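Home Food Gardens Travel Subscribe

The Long Way to Marmalade

My neighbour Myung-ja Ki has been making marmalade for 16 winters, and she still won't be hurried. She slices the fruit the night before, covers it with water and goes off to bed — and so, after years of my own cloudy, runny efforts, do I.

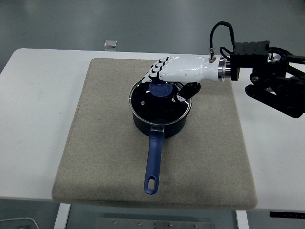

The trouble with most recipes is the sugar. Mine used to ask for a kilo, which drowned all that lovely bitterness, and these days I'm happy with 400 grams for a small batch of Sevilles from the Arndale market (get there early, they go by 9). 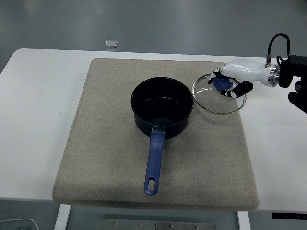 A black saucepan on a beige felt pad.

Martim Azevedo, who grows the fruit, likes his peel cut as thick as a pencil. I favour mine finer, and we've argued about the colour, the flavour and the toast ever since.

Last updated 9/8/25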